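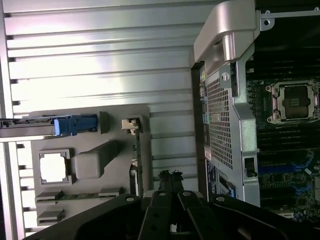
*Blue latch on a gray panel, ribbed metal behind it.*

# Session 2: Clematis, and when to cut it

Stondham Evening Gardening Course
Instructor: Elvira Giraldo
Handout revised December 11, 2020

Please bring last session's notes. We're picking up at the bottom of the climbers page, where we ran out of time because of the wisteria argument.

## The three pruning groups

Clematis are sorted by when they bloom and on what wood. The plant doesn't know its group number, and the label it came with has usually faded to a blank white stick by the time you need it. So learn to work from the flowers.

**Group 1.** Blooms in early spring on last year's stems. Small flowers, often nodding, lots of them. Prune right after flowering and only to tidy. If you cut it hard in winter you'll have a healthy vine and a very dull April.

**Group 2.** Big flowers in late spring and early summer on short shoots from old wood, and often a thinner second round later. Prune lightly in late winter. Start at the top, follow each stem down, and stop at the first pair of fat buds. Take out anything dead.

**Group 3.** Blooms from midsummer on, all on new growth. Cut the whole plant down in late winter. It feels like vandalism. Do it anyway.

## What's growing in the course beds

| Plant | Group | Where | Notes |
|---|---|---|---|
| 'Grilline' | 1 | North wall | Left alone for years and better for it |
| 'Thaler' | 2 | Arch by the gate | Top-heavy, see below |
| 'Grakesus' | 3 | Obelisk, bed 4 | Our demonstration victim in February |

'Thaler' is what happens when a Group 2 gets a haircut at eye level every year. All the flowers are above the arch, where the birds can enjoy them. The fix is to cut one or two of the oldest stems low each winter and let new ones fill in from the base. It takes several seasons, and you'll lose some flowers on the way.

## Hard pruning, step by step (Group 3)

1. Wait until the buds are swelling but haven't opened into leaves. Around here that's usually late February.
2. Find the lowest healthy pair of buds on each stem. On 'Grakesus' we cut at 14 inches from the soil.
3. Cut just above the pair. Leave a long stub and it dies back and looks untidy; cut into the buds and you've removed the point of the exercise.
4. Pull the old top growth off the support. Wear gloves and old sleeves. It comes away in one large, crunchy tangle that will follow you to the compost.
5. Feed, water if the ground is dry, and mulch, keeping the mulch a few inches off the stems.
6. Tie in new shoots early. They grip by their leaf stalks and will happily grip each other.

Stems look dead well before they are. Scratch the bark with a thumbnail: green underneath means alive. Brown means try lower down.

## Planting depth

Set large-flowered hybrids with the top of the root ball 2 inches below the surface. If wilt takes the top, buried buds can send up new stems. Species clematis rarely need this, and the evergreen ones dislike it.

The old advice about shady roots and sunny heads is mostly about moisture. A flat stone will do, or a low plant that doesn't mind being climbed on. Balthasar Fuchs uses a roof tile and has been smug about it since the fall.
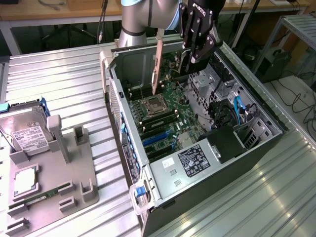 **What if I have no idea which group mine belongs to?**

Leave it alone for one full year and write down when it flowers. Spring flowers on old stems mean Group 1, large early-summer flowers mean Group 2, and anything that starts after midsummer on fresh growth goes in Group 3.

## Before next session

- Look at one clematis, yours or a neighbor's, and decide on its group. Ask before touching the neighbor's.
- Clean and sharpen your pruners. Last year's sap counts as dirt.
- Read the pages on wilt and slugs. Slugs get the longer section - they've earned it.

Elvira has spare twine in the shed, second shelf, behind the bird netting.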